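Droltham Refurbishment Center
Motherboard Inspection Checklist – Bench 7
Inspector: Tharushi Wickramasinghe
Period: March
Reviewed against: Hanier Bench Safety Procedure

Complete every line before the board is released to test. Mark each line Pass, Hold or N/A. A Hold must carry a comment.

Section A. Work area
A1. Power supply unplugged and removed from bench: Pass
A2. Wrist strap tested before handling: Pass
Comment: Strap reading entered in the bench log at 8:40 a.m.
A3. Board free of standoffs and stray screws underneath: Pass
A4. Solvent container closed and labeled: Hold
Comment: The label on the 200 ml bottle has faded. Replace before the next shift.

Section B. Processor and socket
B1. Heat sink removed: Pass
B2. Retention bracket and lever arms straight: Pass
B3. Top surface of processor clean: Hold
Comment: Old thermal paste is still present. Clean with a lint-free wipe and approved solvent. Do not lift the bracket until the top surface is clean, as residue may fall into the socket.

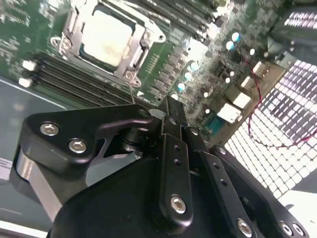
Item B3. Whitish paste residue on processor, socket bracket in place.

B4. Socket contacts inspected under magnification: not yet done
Comment: To follow once B3 is cleared. Gloves are required for this step.

Section C. Memory slots and capacitors
C1. Slot latches move freely: Pass
C2. Slots free of dust and debris: Pass
Comment: Low-pressure air only. The Gikotska duster is not to be used within 300 mm of the board.
C3. Capacitor tops flat, no leakage at base: Pass
Comment: Teal-topped capacitors near the socket checked individually with a hand lens.

Section D. Rear connectors and wiring
D1. Blue VGA port undamaged: Pass
D2. White connector blocks seated squarely: Pass
D3. Loose or unidentified wiring: Hold
Comment: A thin red wire passes the white connectors on the port side of the board. It does not appear on the Yeoh layout sheet. Trace both ends and record them before power is applied – do not cut or pull.

Disposition
Board held. Items A4, B3 and D3 to be corrected and B4 completed. Return the board to the antistatic tray between steps. Used wipes go in the lidded solvent waste can.

Reinspection: same inspector, same bench
Form retained with board record: Yes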